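Serving tray

A serving tray is a shallow, portable platform with a raised edge, used for carrying food, drinks and dishes from one spot to another. It's one of the simplest things in the kitchen and one of the most useful! Trays turn up in nearly every part of the world, in metal, wood, bamboo, plastic and woven fiber, and in shapes from long ovals to small rounds just big enough for a glass.

Shape and parts

The flat part of a tray is called the bed. The raised edge around it is the rim, or lip, and it does a surprising amount of work, stopping a sliding cup and catching a spill before it reaches the tablecloth. Rounded corners are common on metal trays, partly for looks and partly because crumbs don't get stuck in them (anyone who has cleaned a square-cornered tray with a toothpick will see the appeal). Some trays have handles or cut-out grips at the short ends. Others have none and are simply lifted by the rim.

Size varies with the job. A tea tray may hold a full pot with cups and saucers, while a single-plate tray is meant for one snack or a light breakfast.
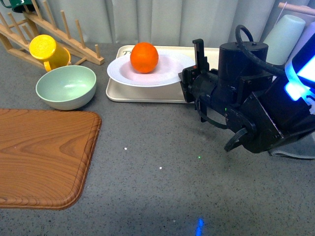
Small trays often live on the counter full time. A fruit plate, a sugar bowl or the morning's vitamins can sit on one for weeks, and the whole lot moves in one go when the counter needs wiping. That double life, part carrier and part parking spot, is a big reason they stay popular in apartments with little storage.

Decoration

Tray makers have always loved a flat surface to decorate. Painted flowers, landscapes, advertising slogans and maps have all been used, and old brewery and soda trays are now a lively collecting field of their own. Modern household trays tend to be plainer, often in cream, white or soft pastels, with a short piece of lettering or a cartoon animal tucked into a corner. Corner designs are a clever choice, since a plate in the middle leaves them on show.

The collector Rukhsana Qureshi, whose notes on household trays were last revised on February 10, 2020, sorts her 372 pieces by rim and ignores the pictures completely. Her groups are rolled, folded, molded and applied. She also keeps a soft spot for trays made by Zalumby, a small maker whose Rana line came in 2 sizes and used the same rounded rim on both.

Use with plates and bowls

A tray and a plate make a wonderful pair. The usual advice is to leave a finger's width of bed showing all the way around, so the plate can be picked up without tipping. Plates with a wide rim and a shallow well are easy to lift and suit whole fruit nicely, as the well keeps a round orange from wandering off. Deep bowls are steadier than they look, but they should go near the middle of a tray that is being carried.

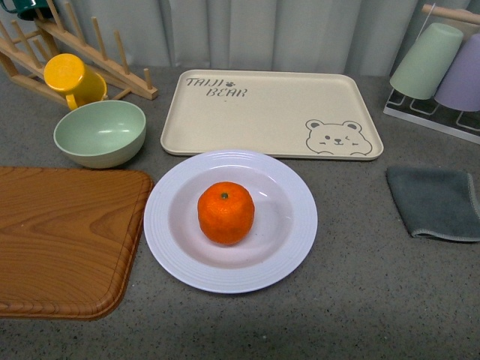 Citrus is a favorite for this kind of serving. Mandarins in particular need no knife or board, and the peel can go straight back on the plate. In the Lirnosska style of table setting, one piece of fruit is served per person, on its own plate, with nothing else beside it. It's a lovely, cheerful way to end a meal.

Care

Painted metal trays should be washed by hand with a soft cloth and dried right away, especially along the rim, where water likes to hide. Scouring pads will dull the finish and can rub away lettering. Wooden trays should never be left to soak. A tray can be stood on edge in a peg rack to drain if the pegs are far enough apart, though the Fulletti care booklet prefers a folded towel.

See also

Dish rack
Fruit bowl
Place mat
Tea tray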